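I'm looking for people who cook dinner for other people and get a bit stuck doing it. If that's you, keep reading, and if you know somebody like that, please send this along to them!

I run a little supper club and recipe project called Pokard, and I'm writing a cookbook. A real one, with a spine. The working title is The Shared Dish, and it's all food that goes in the middle of the table and gets passed around: big bean salads, braised greens, rice with crispy edges, cold noodles, baked fruit. I have 165 recipes drafted. I've cooked every one of them so many times that I can't tell anymore whether my instructions make sense to a person who doesn't live inside my head. So I need testers.

## What you'd be doing

Each tester gets a packet of recipes by email at the start of September. You cook them in your own kitchen, with your own stove and your own slightly bent measuring spoons, and you tell me what happened. Please don't fix things quietly! If the recipe says to simmer until thick and you stood there for half an hour wondering what I meant by thick, I want that half hour in your notes. Swapping ingredients is fine on the second go, but the first time through I'd like you to follow what I wrote, even if you're sure I'm wrong.

You'd cook two recipes a week for four weeks. Most of them serve six to eight, so it helps if there are people around to eat. Roommates count, neighbors count, the people at your work who hover near the fridge definitely count. A few recipes are built to be halved, and I'm curious whether they really can be.
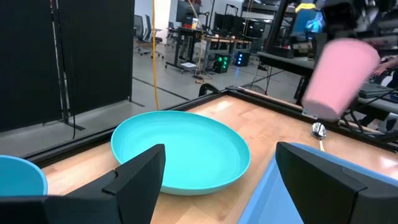
Would it be all right if I only have small plates and one decent skillet, asked Mohamedi after I read the first draft of this call out loud at supper, and does all of it have to be served family style?

Yes to the skillet, and no, it doesn't. I've since gone back through the packets and marked which recipes need a big pot or a sheet pan, so you can tell me on the form what you've got and I'll match you up. I don't want anybody buying equipment for this. If the only way a dish works is in a pan most people don't own, then that's my problem, and I'd like to hear about it before it's printed. As for serving, put it out however you usually put food out. I'd just love to know if it went around the table easily or if everybody had to stand up and reach.

## Who I'm hoping to hear from

Mostly ordinary home cooks. You don't need any training, and I'd be a little nervous if everyone who wrote in had some. I'd especially like:

- people who are new to cooking and still read every line of a recipe twice
- people feeding kids, or picky grown-ups (no judgment, I was raised by one)
- anyone cooking on an electric coil stove or a hot plate
- people who avoid dairy or gluten, as I have a whole chapter that claims to work for you
- anyone living at high altitude, because my cakes are a mystery up there

You do need to be comfortable writing notes in English, and they don't have to be pretty. One of the most useful notes I ever got was "onions burned, step 3, why so hot." I changed the recipe that same night.

## What you get

I can pay you back for groceries, up to a limit I'll put in your welcome email before you say yes to anything. Keep your receipts, and a phone picture of them is fine. You'll also get a signed copy of the finished book and your name in the back, spelled however you like. It isn't a paid job beyond the groceries, and I want to be upfront about that. If you can't take it on without pay, I completely understand, and I hope you'll come eat with us sometime anyway.

Testers who live close by are invited to a big supper at Gendirholm once the notes are in. Everybody picks the recipe they liked best or the one that gave them the most grief, and we cook those. There will be a lot of beans. Partners and kids are welcome, just tell me how many chairs.

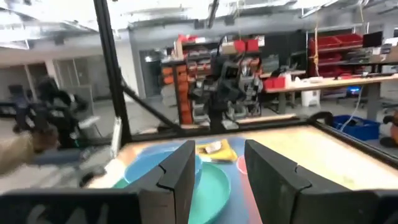 If you're coming from far away, I can't cover travel, but the Bruvedus bus stops right outside and runs until 10 p.m. We'd start eating at 6, which really means 6:30, and there's always somebody driving back toward town who has a free seat. I'll send directions with the invitation. Bring a container with a lid for leftovers, and bring a spare if you have one.

## How to apply

Send me an email with TESTER in the subject line, and tell me:

1. Where you cook and what kind of stove you've got
2. Who usually eats with you
3. Anything you can't or won't eat
4. The last thing you made that went wrong

I pay the most attention to number four. Mine was a potato salad that I dressed too early and had to serve with a ladle, so please don't be shy. A paragraph or so is plenty, and you don't need a resume or food photos.

I'm reading applications through the end of August and I'll answer every one, though it might take me a few days if I'm in the middle of a supper. If there are more of you than packets, I'll ask whether you want to go on the list for the second batch in October, which is mostly baking and pickles. You can also ask for that batch right away if September is a mess for you. And if you start and life gets in the way, just tell me how far you got and send whatever notes you have. Half a packet of notes is still useful to me, even if it's only the recipes you hated.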